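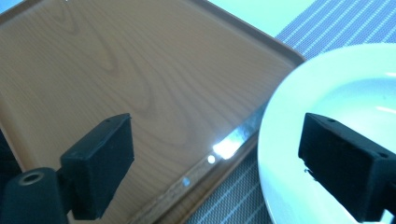 From: Agnes Myklebust
To: kitchen-and-floor list
Subject: Re: [kitchen-floor] Tandus and the evening shift

Hi all, and hi Gunvor, sorry this took me so long, I started it twice and got called back out to the floor both times.

Gunvor Moen wrote:

> We're a dining room a bit smaller than yours and our
> management has been reading about what you folks are doing
> at Haugen with the table setting and clearing. They're
> excited. The rest of us would like to hear from a person who
> carries plates. What is your day like now? Did anyone lose
> hours? And who does the teaching part, your own people or
> the company's? I've heard both. Also is it as slow as it
> looks in the sales video?
>
> Gunvor, Fokville

OK so, taking the easy one first. Yes, it's slow. Tandus sets a place at the speed of a very careful eight-year-old. It does the placemat, then the tray, then the plate beside it, and if the mat has slid a little it will stop and think while you stand there with your hands itching to just fix it. I have fixed it. We're not supposed to fix it.

The teaching is done by us, and that's the part I'd want your people to ask about before anything gets signed. Fornora gave us the hand grippers, the kind you hold and squeeze, with the two black foam pads for fingers, and you do your regular setup with those instead of your hands. Over and over. Pick up the plate by the rim, put it down, nudge the tray, move the plate, reset. The first target was 2000 recordings and we ended up at 2069, and I'm pretty sure half of the extra ones were Tuva refusing to go home on a bad take.

Your hands learn it faster than you'd think, by the way. The first couple of days I was all thumbs (or no thumbs, really!) and my wrist was sore by the end of the shift. Then you figure out that you come at a plate from the side with one finger under the lip, and that the brown trays are a different animal altogether, with that raised rim that's shinier than the bottom. Foam on a glossy rim will grip just fine until it doesn't. I also got very picky about lint. The pads collect every bit of fuzz in the building, so please get somebody to put a lint roller on the supply list. Ours came out of Wenche's purse for a month.

Now hours. Nobody here lost their job. I do want to be straight with you though, two of the evening shifts got shorter when the robot started doing the early setup in the back half of the room, and one of those was Frøydis Isaksson's. She got the time back as teaching hours, same pay, but she didn't get asked first, she got a new schedule. She was mad about it and I thought she was right. We brought it up at the staff meeting and now changes have to be talked over before they get posted. So get that in writing. Get it in writing before the thing is plugged in, when they're all still in a good mood.

The teaching hours themselves are a funny kind of work. It's quiet. You're in an empty dining room at 2 in the afternoon, doing the same table again and again, and there's none of the talking that makes the job the job. Some people love that. Tuva Tveit would do it full time if they let her. I start missing the regulars after an hour and I ask for no more than two of those blocks a week, and so far they've gone along with it.

What I like, and I didn't expect to like anything, is that I'm not doing all the setup after the lunch rush on legs that are already done. By the time we open at 5 the back tables are mostly laid and I walk through and straighten things. And I do straighten things. It likes to leave the plate almost touching the tray, and then the first person who sits down bumps one into the other. Wenche Hägglund told the Fornora guy about it and he said the robot was copying our recordings. So we went and looked, and well. It was copying mine. I set my plates too close, I've done it for years and not one person ever said a word to me! So now I'm retraining myself along with it.

Stuff that still isn't good, in no order:

Bowls with anything in them. Just no.

Glare. When the sun comes in low the shiny dishes give it trouble, and we pull the blinds, and then the guests complain it's gloomy.

Clearing. It only does setting here for now. They keep telling us clearing is coming in February and I'll believe it when I see it deal with a napkin stuffed in a cup.

Who picks up the phone. At first any problem went to Fornora's support line, which closes at 4, and we serve until 8. Now Wenche has a direct number. Ask about this one too.

The dent in the wall by the dish window. That was me with a cart, everyone blames the robot, I've decided to let them.

One more thing on the teaching. The recordings pick up sound as well as picture unless you ask for it to be off. We asked. It took a week to get an answer and then it was a checkbox. We also asked who owns the recordings and whether managers can use them to see how fast each of us works, and the answer on the second one is no, and it's on paper, signed. I have a copy and I can send it to you off list if it helps, just let me clear it with Wenche first.

If any of you from Fokville want to come see it, come in the early afternoon when there's a teaching block on and you can try the grippers yourselves. Wear shoes you can stand in. Gunvor, you can have my spot, I mean it, take as many turns as you like.

Does anybody else on here have one doing clearing yet? I'd like to hear how it handles forks.

Agnes
Haugen, dining room, evenings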